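Home | Our work | Grants | Reports | Contact
Reading time: 2 minutes
Print this page | E-mail this page

Travside Breakfast Club: progress report to the Fairweather Fund
October 4, 2025
Prepared by Arnout Wuyts

I'm so pleased to be writing this one! When you agreed the grant we had a borrowed hall, a toaster that tripped the fuse and a long list of families who wanted places. We now open every school morning, and the hall smells of toast by the time I get my coat off.

Numbers first. We have 40 children on the register and served 965 breakfasts up to the end of August, holiday sessions included. The holiday sessions were new for us and went better than I'd dared hope (older brothers and sisters kept turning up too, and we fed them as well).

Food
Bread now comes from the Josen bakery, which gives us 20 extra rolls with each delivery. Fruit is still the dearest thing we buy. Bananas go first, then apples if someone cuts them up. Porridge was a slow starter, but once we put out raisins and let the children add their own it took off, and we've had to buy a bigger pan.

Wrapped rolls have been a real find for the late arrivals. A child who comes in as the bell is going can take one across to school, and the teachers at Sukidport Primary are happy with that so long as it's eaten before registration.

Space and equipment
Your money paid for 2 fridges, a decent toaster and the rewiring. The quiet corner is well used, with blankets and a shelf of picture books, and several of the younger ones go straight there before they'll think about eating. We still need somewhere better for coats. The hooks we put up in spring are too high for the little ones and I'd like to lower them over half-term.

Money
We are within budget on food and slightly over on electrical work, where the old fuse board had to be replaced as well. I have covered the difference from the summer fair takings, so there is no request attached to this report.

Next few months
We want to start a parents' table, with tea and a chance to sit down, and try hot beans on cold mornings. The school has also asked if we could open earlier. I'm keen, but it depends on getting a second person for the first shift, and I'll let you know in the next report how that goes. 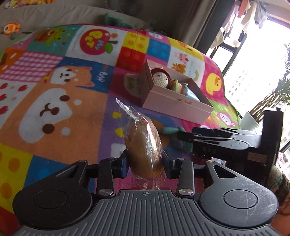
A wrapped bread roll and a patchwork blanket with cartoon pictures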